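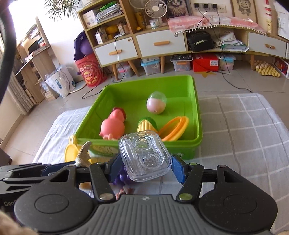

Blue pads vs. bare fingers on a hand-held gripper

ribbedhinge
OK so I've been putting toys in and out of a cookie tin for more than 50 rounds now and I want opinions. I have the Torholm pads and the Arruda ones. The Torholms feel grippier on smooth stuff but they're so tall I can't get down between things once the tin fills up!

gearsandgravy
How wide are you opening before you go in? I had the same gripe until I quit going full open every time.

ribbedhinge
Pretty much all the way, yeah. The grapes are fine from any angle (all those bumps).

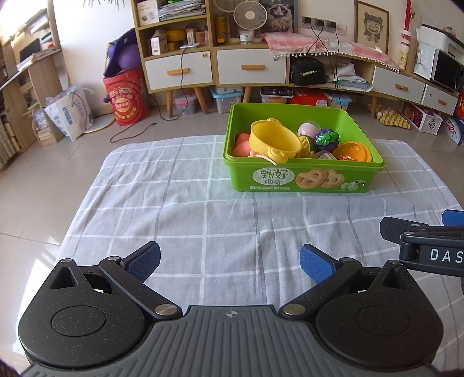
The pot is the one that gets me. I go for the handle and it swings around, and I missed 8 out of 15 that way.

mo_pincher
Go for the rim, skip the handle. And I'd take the Arrudas over the Torholms any day, tall pads flex too much.

gearsandgravy
Disagree, the flex is why they work. Stiff pads shoot round things across my floor.

ribbedhinge
Tried the rim just now, missed 4 out of 15. Better!
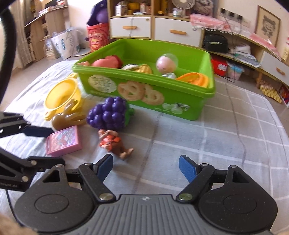

Still want to try two grippers at once on the capsule ball, one holding and one pinching. Shigeru Tanabe has a write-up on the Purimar board about pad angle, gonna read that tonight.

mo_pincher
Post your numbers with the Arrudas too please, same toys.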